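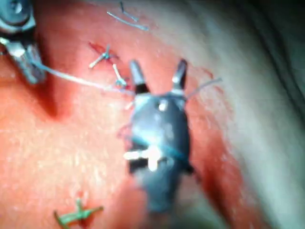

Automation in a hospital department rarely looks like the word "automation" makes people think it will. When most of us hear it, we picture a car plant, or a warehouse with shelves that roll about, and the operating room does not come to mind at all. Yet an operating room is a workplace like any other, with shifts and habits and a pecking order, and it changes when the tools change. Take suturing, which is the job we will keep coming back to in this unit. A thin white thread is stretched across the tissue between two instruments, close to stitches that are already in place, and no fingers are anywhere near it. For a surgeon who learned to tie by feel, with the thread running over a fingertip, that is a very different way to earn a living, and it is different again for the people who used to stand close by and hand things over.

Unit 2: Who does what once the robot is in the room

These notes go with the second session of the course and were last gone over on 17/05/2022. If you missed the session, please read them slowly and with a cup of something, and then have a look at the reading before you start on the written task. I have left in a few of the side remarks from class, as several of you asked me to.

Let us get one word out of the way first. Strictly speaking, much of what we call surgical robotics is not automatic. A person sits at a console and moves the controls, and the instruments follow. Jonatan Dahlgren, who taught this course before me and still comes in for the June seminar, likes to call it "borrowed hands," and I have never found a better name for it. Still, the software does take over small pieces of the work. It can smooth out a tremor, and it can scale a large hand movement down to a tiny one. Each of those pieces used to be a skill that somebody practiced for years, and when a skill moves into a machine, even partly, the people around it have to find their feet again.

The Piltholm interviews

Your main reading is the set of interviews from Piltholm, a mid-sized hospital where the surgical staff were followed through their first years with console surgery. The transcripts come to 1,522 pages, so do not panic, you are only asked to read the 50 in the course pack! They were gathered by Vidar Westerberg, who had worked as a scrub nurse himself before he turned to research, and you can tell from the questions he asks. He wants to know where people stand, what they can hear, and when they get to eat lunch.

What comes through most strongly, at least to me, is distance. The surgeon has moved a few steps away and has their face in a viewer. At the old table, a raised eyebrow or an open palm was enough to ask for the next thing. Now it has to be said out loud, and answered out loud, and several of the nurses describe their first weeks as a kind of language course. One of them says she had been "reading shoulders" for half her career and suddenly there were no shoulders to read. Others were pleased – the talk got clearer, they felt freer to speak up, and they could follow the work on the big screen instead of peering past somebody's elbow.

The bedside assistant is a case of its own. On paper the job got smaller. In the interviews it sounds larger, or at any rate lonelier, as the assistant is often the only one with a direct view of the patient and the arms together. They change instruments, they watch for arms bumping into each other, and they would be the first to act if the robot had to be moved away in a hurry. Please notice how little of this made it into the new job descriptions, which are printed at the back of the pack.

And then there are the learners. In open surgery a resident held things, cut thread, and closed up at the end, and picked up a great deal along the way. With one console there is one seat. Piltholm bought simulator time and asked residents to log it, and some of them enjoyed it very much, but a fair number said they missed being useful. I would like us to spend a good part of the next session on that word, "useful," and on who gets to be it.

A few things to think over before we meet

Choose one person in the interviews other than the surgeon, and follow them through a single working day. Which of their tasks are new, which have gone, and which have simply moved to another part of the room?

Think about touch. Many console systems give the surgeon little or no feeling of how hard a thread is being pulled, so they learn to judge it by eye. Have you had a job where one sense had to stand in for another? It does not have to be a grand example. One student last year wrote beautifully about a bakery.

Written task

Write 500 words on one of the roles above and bring a printed copy to class. We will swap papers and read them in pairs, so kindly use a font that your neighbor can manage without glasses.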